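Subject: Re: Draft 7 of the household capture guidance -- section on worktops and hobs

Dear colleagues,

I am grateful to Rocío Cortés for setting out the Prurkley position so plainly, and I reply on behalf of the drafting group. Her message is quoted in part for those who joined the list after July.

> On 'clear working area', the wording in Draft 7 cannot be followed in an occupied home. It asks the operator to remove all items not named in the task sheet. Our operators are guests in these kitchens. They will move a cup if asked, but they will not strip a worktop, and I would not want them to. Of the 213 sessions we returned, 29 were marked non-compliant on this point alone. I ask that the clause be withdrawn or limited to the test kitchen at Lammers.
>
> Separately, may we have a ruling on hobs? The draft says nothing about a hand-held gripper being used next to one.
>
> Rocío Cortés

The group accepts the first point. The clause was carried over from the bench rules, where it made sense, and it should not have been applied to homes. The replacement text reads as follows:

**4.2** In an occupied home the operator shall leave the worktop as found, except for items that are sharp, hot or easily broken and lie within reach of the fingers. Any item moved shall be noted on the session sheet and put back afterwards.

**4.3** The fingers shall be fully open when brought up to an upright container, and shall not be closed until the operator has looked at what stands in it and behind it.

The second point took longer. Ottmar Dreßler proposed a fixed distance from any burner. Gifty Lamptey objected that in a small kitchen such a distance would rule out most of the counter, and the group agreed with her.
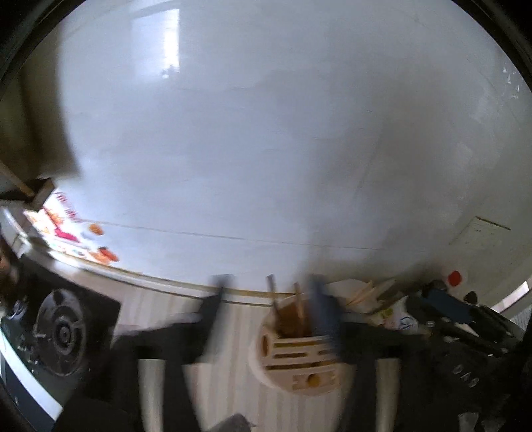

*Fig. 1. Open gripper at a utensil holder, gas stove to the left. Clauses 4.2 to 4.4 all apply.*

We have therefore settled on a rule about the state of the hob, with no distance given:

**4.4** No session shall begin beside a hob unless the householder has confirmed that every burner is off and has been off long enough to be cool. The operator shall record the confirmation before picking up the tool. The gripper shall not be rested on the hob at any time -- this includes pauses between tasks.

Glossy walls and splashbacks remain under 5.1. Reflections of windows are to be recorded in the notes, and sessions are not to be rejected on that ground. Nikola Petkov has asked for a worked sheet to go with 5.1, and one will be added as an annex.

The 29 sessions marked against the old clause will be reassessed under 4.2. Sites need not send them again. Laseo and Fundberg should apply the new wording to any session not yet returned.

Comments on the three clauses should be sent to the list and not to members individually. The group intends to close Draft 7 at the end of October 2022, and objections received after that will be held for the next draft.

Yours faithfully,

Waltraud Voß
for the drafting group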